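Government Contract Accounting, Session 2
Indirect Cost Pools: What Goes Where, and Who Will Argue With You About It
Handout revised 7/26/18
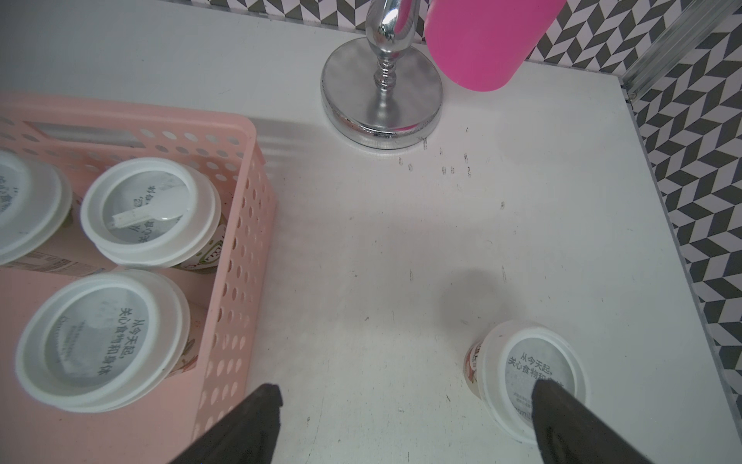 Last session ended with direct costs, which are the easy ones. If a cost was incurred for one contract and you can prove it, it goes to that contract. Everything left over has to live somewhere, and the somewhere is an indirect cost pool.

Definitions you will need

Pool: a group of indirect costs that behave alike and benefit the same set of contracts.
Base: the thing you divide the pool by. Direct labor dollars, total cost input, square feet.
Rate: pool over base. The arithmetic is fourth grade. The arguing is graduate level.

The usual pools

Fringe. Payroll taxes, health insurance, vacation, holidays, retirement match. Base is normally total labor dollars, direct and indirect, because the accounting department gets dental too.

Overhead. Costs of supporting the people who do contract work: their supervisors, their floor space, their software seats. Base is often direct labor plus the fringe on it.

G&A. Costs of running the company as a whole. The president, the audit fee, the lobby furniture. Base is commonly total cost input, meaning everything except G&A itself.

Worked problem: Rafferty Test Services

Rafferty has one overhead pool and one G&A pool. All figures in thousands.

Overhead pool: 341
Overhead base (direct labor with fringe): 1,000
Overhead rate: 34.1%

Now suppose Rafferty wins the Vodis contract, where the work is done entirely at the customer's building. Vodis supplies the desks, the power and the coffee. Should Vodis labor carry the full 34.1%? Rent is in that pool, and Vodis employees use none of it. A separate customer-site overhead pool is the standard answer. Half the base moves to the new pool, so 500 stays on the company-site side. Very little of the cost moves with it. The company-site rate goes up sharply, and somebody in business development will come to your office to ask what you did.

Homogeneity

A pool should hold costs with a similar relationship to the contracts they are charged to. You don't need a pool for every supply closet. The Lerkora case in your packet had separate pools for two labs doing the same work on the same floor, and the difference in the final charges was too small to pay for the spreadsheet. Materiality counts in both directions.

Consistency

Costs incurred for the same purpose, in like circumstances, get treated the same way. Draltinari charged travel direct on its cost-type jobs and put identical travel in overhead on its fixed-price jobs. Read that sentence again and work out who paid twice. The auditor needed one afternoon.

Unallowable costs

Pull them out of the pool and label them. Entertainment, alcohol, most fines. Leave them in the base where they would normally attract G&A. Students lose points on this every term, usually by deleting the December holiday party from the ledger altogether, as though it had never been catered.

For next session

Redo the Rafferty problem with 2 overhead pools. State your assumption about which costs follow the Vodis staff, and show the G&A base before and after. Bring a calculator that is not your phone.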